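Skekby two-arm table kit
For home builders and shared workshops

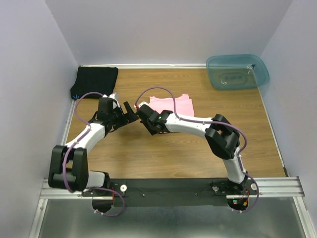 Skekby is a kit for building a small folding table for laundry with two arms, on a bench you make yourself. We designed it in the Windthorpe shared workshop, where we still assemble and pack every order. The kit is sold without the table top and the walls, as wood is expensive to post and most of our customers prefer to cut their own.

Page last revised 2024-11-06.

What you receive

Two arms, left and right, delivered as links and joints with the motors already fitted
Two grippers, black
One mounting plate, black, drilled for both bases
Aluminium rail for the near edge and the frame bars below it
Two purple cable sets, one for each arm, with ties
Two control boards, supplied open without a cover
Screws, washers and a bag of spare screws
Printed building guide, 28 pages

What you must find yourself

A flat wooden top. Any wood is fine if it does not bend when you lean on it. We use a medium brown one with visible grain, and the grain has given us no difficulty.
Three walls in a plain pale colour, and trim strip if you wish to close the gap at the foot of the wall.
A computer with Linux and two free USB ports.
A power supply (we sell one separately, please see below).
Clothes.

About the build

Most people need two weekends. The frame is the first one. Please take your time here, because a frame which is not square will make trouble for you in every later step, and you will look for the fault in the software. Measure both diagonals before you tighten the screws fully. The rail has grooves along its length, so you can slide the mounting plate left and right and fix it when you are satisfied.

The arms come second. Put the base joint on the plate first, then the lower link, then the elbow, then the forearm and the gripper last. The elbow is the heaviest part and it is good to have another person to hold it. If you are alone, lay the arm on a towel and join it there, and lift it to the plate afterwards.

The left and the right arm are not the same. The parts carry an L or an R on the inner side. In our first batch the letters were too small, and several customers wrote to us with two right elbows on one table, so since February they are engraved larger.

Cables

Leave more cable than you believe you need. Each cable should make a free arch over the gripper and a loose loop beside the base, and between these it follows the arm with ties. If the cable is tight when the arm is stretched over the table, it will pull out of the wrist connector sooner or later. Close the ties by hand only and cut the ends after the first test run.

The thin wires to the control board are the delicate part. Keep them away from the sharp edge of the frame bars. A printed cover for the board can be downloaded from the guide page, and many builders make one in the first month. We leave ours open in the workshop, as we change things often. In a home with children or a cat, please print the cover.

Walls

You may ask why walls are necessary. The software of Skekby looks for the edges of the cloth, and a busy background — shelves, a window, a person passing — confuses it more than the cloth does. Pale grey or pale violet-grey works well. White gives too much glare under a strong lamp. Paint with a matt finish, please, and let it dry completely before you mount the arms, because the smell of paint in a small room is not pleasant for a long evening of calibration.

First garments

Begin with one simple piece, laid nearly flat in the middle of the table, in a light colour against the darker wood. A plain top is suitable. Keep the other pieces in the far corners where the arms do not disturb them, or put a plastic bin there for finished pieces. Choose a low bin with a wide rim and rounded corners. With high bins the forearm touches the rim when it comes from the side.

Do not start with socks. Do not start with anything which has buttons or a long cord.

In the beginning the arms will move slowly, and the limit is set so in the configuration file. Please keep it there until you have completed 300 cycles without a stop. After this you can raise it in small steps. Keep your hands outside the walls when the motors have power, also when nothing is moving.

Specifications

Number of arms: two
Reach of each arm: up to 65 cm
Mounting: one common plate, on grooved aluminium rail
Gripper: two fingers, exchangeable tips
Board connection: USB
Software: Zein, open source, included on a card
Language of the guide: English

Options

Rorkus power supply, with emergency stop button. We recommend it strongly for a first build.
Spare gripper, left or right
Spare cable set, purple
Soft finger tips for thin cloth
Longer rail for a wider table

The spare gripper is now in stock again. Longer rails are cut when you order, so please allow two more weeks.

Price

Full kit: 3,444 euro, with tax, without postage. Workshops and makerspaces may pay in two parts. Write to us before you order and we will send you an invoice for the first half.

Questions we receive often

Can I build it with only one arm? Yes, but folding with one arm is slow, and for the sleeves you will wish for the second. We do not sell the kit divided.

Is it quiet? It is quieter than a sewing machine. In a flat you can run it in the evening with the door closed.

Can it lift heavy things? No. Towels and jumpers are fine. A wet bath towel is too heavy for the wrist.

Must the table be fixed to the wall? No, but the feet should not slide. Rubber pads under the frame are enough on a stone floor. On a wooden floor we also put a mat.

Does it work with dark cloth? Yes, if the lamp is good. Black cloth on a dark table is difficult — choose a lighter wood if you have mostly black clothes.

Returns

Unopened kits can be returned within four weeks. If a part arrives broken, send us a photograph and the number on the box and we post a new one. You do not need to send the broken part back.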